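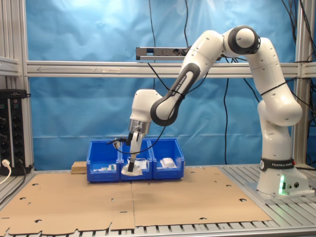

Student team, sorting project: how do we stop dropping the soft stuff?
Posted by kuteck_lab_b, Mon 14 September

Our team at Greenwood has a semester project, which is to get an arm to sort medical supplies between bins. Rigid boxes are fine. Anything that crumples is a coin toss. Our log for the first two weeks has 258 pick attempts on soft packages and 69 clean ones, and I was generous with the word "clean." We close the gripper to a fixed width, lift, and then watch the package slide out about halfway to the next bin. The rubric from Skerkora (our sponsor) says soft items count double, so skipping them is out. Is this a force problem or are we just bad at it?

goltell_alum

Both, probably. We had the same project last January and lost a month to tuning the closing force before anyone looked at where the fingers were going. A crumpled bag has a fat part and a flappy part, and if you aim for the center of whatever the camera outlines, you will get the flappy part with amazing reliability. Aim for the thickest bit. Close until you feel resistance, then a little more, and forget the fixed width.

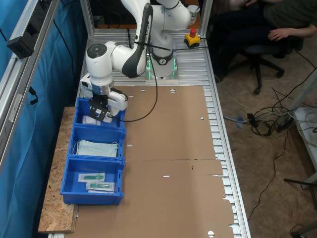

Start with the easy items and be honest in the log about which ones they are. Mixed trials make a lovely average that tells you nothing. We ran one type per session and wrote the type at the top of the page, in pen, so it couldn't be improved later. Syringes in paper-backed packs with a clear window were our warm-up. Face masks were the real misery: lay them flat in the bottom of a bin like a stack of pancakes and the fingers either bring up several or push the whole pile around. We ended up pinching near the ear loops and accepting some ugly lifts.

Also slow down the sideways move. Ours was set to the speed of the demo video, and the demo video was of a wooden cube.

benchwarmer_2381

try rubber on the fingertips

tape works too but it gets gross

night_shift_ta

I grade these. Rubber helps, but write down the day you changed it, or your before and after numbers are soup. One team handed me 1,000 trials with three different fingertips and no note of which was which. It was a very thick report.

For the rubric, check whether "soft items count double" means attempts or successes. Ours changed the wording halfway through the term and the email went to the old list.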